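Careers | Field Hardware
6/21/21, by Rajeshwari Kandasamy

Gripper Care Technician (full time, Irnton)

We have a shelf full of hand-held grippers that go out to people's homes, and we need someone who loves keeping them in good shape. If you're the person in your family who takes the hair dryer apart before anyone gets to throw it away, please read on!

Our collectors use the grippers to fold, stack and sort everyday household things, laundry most of all. Every unit comes back to the Irnton workshop after 300 grasps' worth of jaw wear on the log sheet or at the end of a home visit, whichever comes first. It gets cleaned, checked, adjusted and sent out again. Right now Min-kyu Kwon and Dong-geon Ryu do all of this between them, with 126 units in rotation, and they would be very happy to see you.

A lot of the job is small and fiddly (we mean that as a compliment). Fingers loosen. Lint finds its way into places you wouldn't believe. A jaw that closes a hair out of line will still pick up a towel and then slide right off a thin shirt, and tracking down why is one of the most satisfying mornings you can have here.

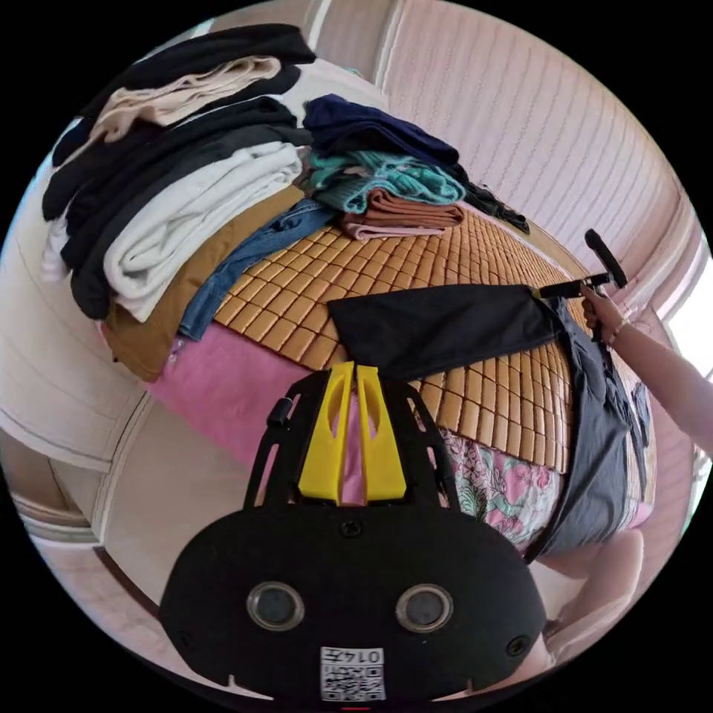 Two grippers in use on a laundry job. The near one has yellow fingers and its number, 0147, on the label.

What you'll do:
- Clean lenses and finger pads on returned units
- Replace worn fingers and set the jaw alignment on the Keskin jig
- Check every screw and knob against the torque card
- Match the number on each label to its service record, and reprint labels that no longer scan
- Go along on home visits twice a month, so you can see how the units get handled once they leave your bench
- Help Yu-na Ji rewrite our setup guide, last touched in February and showing it

What we're looking for:
- Steady hands and patience with tiny fasteners
- Some bench experience: cameras, bikes, sewing machines, phones, all good
- Clear handwriting or clear typing, your pick
- No degree needed, and no programming. Jin-sol Jin looks after the software and will teach you the calibration tool in your first week.

Hours are 7 to 3:30, with a paid lunch. The bus from Clasau stops across the street. You get your own bench, your own tool set and a yearly training budget of $4000, which Dong-geon spent on a soldering course and still talks about.

To apply, send us a page about something you repaired, with a resume if you have one handy. Photos of the repair are welcome, messy ones too. Write to the Jemodia workshop desk and put "Gripper Care" in the subject line. We read everything and we write back to everyone.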